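The press at Eltum Street could print 60 sheets before the rollers warmed and the ink began to spread. Vinh Đặng logged the count in pencil, wiped the rollers, and started again. The job was a memoir of 244 pages by a man named Giáp, who had spent eleven years in the prison at Jurnen and had written most of the book afterward, in a rented room, from memory.

The manuscript had arrived in three formats. Chapters one through nine were typed. Ten through fourteen were handwritten on ledger paper. The last was a cassette, which Vinh had transcribed over two weeks in June, stopping the tape every four seconds. Where a word was unclear he left a blank of the correct length and marked the tape position in the margin. There were 46 blanks. Giáp filled in all but one.

"What goes here?" Vinh had asked.

"A name," Giáp said. "Leave the space."

Vinh left the space. It measured nine characters at the set width.

Binding was done at the rear bench. The sections were sewn by hand, pressed overnight, and glued. Wire staples would have been faster, but staples rust, and Giáp had asked for a book that would survive a damp house. Vinh used linen thread and a thin adhesive that took six hours to set.
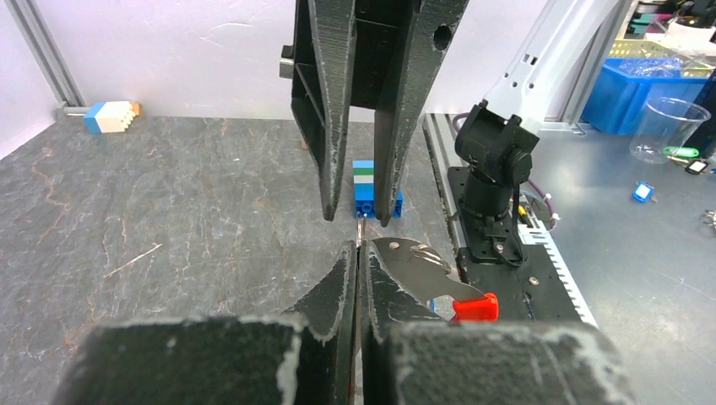
*Pliers with a red handle grip.*

The launch was fixed for 22 August 2023 in the Fudby reading room. The exile council would send a speaker. A lamp would be lit, and two people would talk for longer than planned. Vinh had printed programs for events of this kind before, and he set the times with a margin of fifteen minutes each.

The total cost came to 2,203, paid in advance by subscribers. Their names ran on the final page in alphabetical order. Four had asked to be listed by initial only – they still had family near Jurnen – and one had asked for no listing and a receipt made out to cash.

Giáp came in the evening before to inspect a finished copy. He checked the spine first, then the page numbers, then opened to chapter fourteen and found the blank. He put his thumb over it. It fit almost exactly.

"Is it wide enough?" Vinh asked.

"He had a short name," Giáp said. "You gave him extra."

Vinh offered to reset the line. It would mean one new plate and an hour of work, and the bound copies would have to stay as they were.

Giáp closed the book and asked what time the doors opened. Vinh told him, and went to turn off the lamp over the bench.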